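Menu Essays Workshop Letters About
Workshop > Opinion > Storage
2 min read

Give small parts a shelf of their own

I have worked in two shops that kept their spare parts in drawers, and I would not go back. A drawer hides what you own. You end up buying the same bracket again for $410 while the first one sits under a coil of hose.

Parts mark easily as well. Toss a bar in with harder pieces and the rim comes out chipped and scratched.

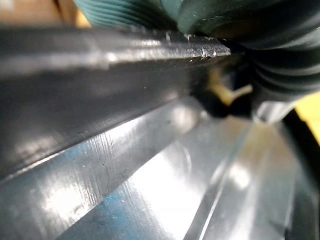
Colour does half the work

Treasa Doherty painted our first shelves yellow, and I thought it was a silly colour until I had to find a black block on one. Grey and black parts stand out on it from across the room – labels never did that for us. Set them in rows and you know at a glance what is there.

Big awkward covers are another matter. They belong in a shallow bin on the floor with some cardboard in it.
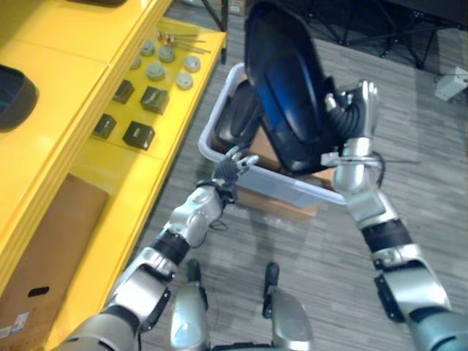 Modupe Uzor disagrees with me about bins. She says they turn into drawers without a lid, and by September ours usually have. My answer is to empty them at the end of the job and put the holders back on the yellow.

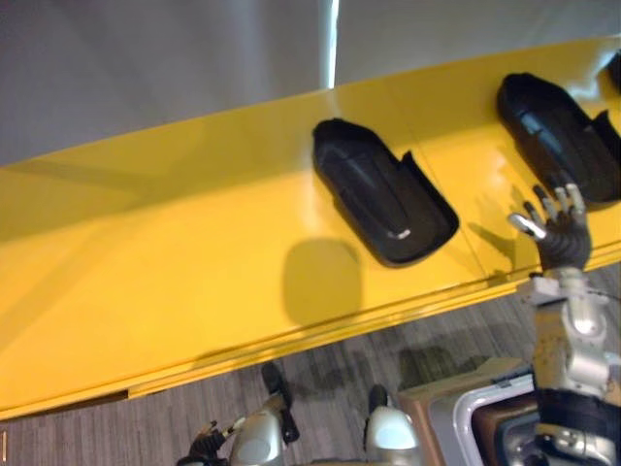 Black holders on the yellow board, grey carpet below.

Cables and sleeves are what I still haven't solved. Hooks kink them and boxes tangle them.
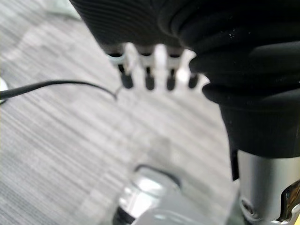 For now I would spend the money on more shelf and leave the drawers for stationery.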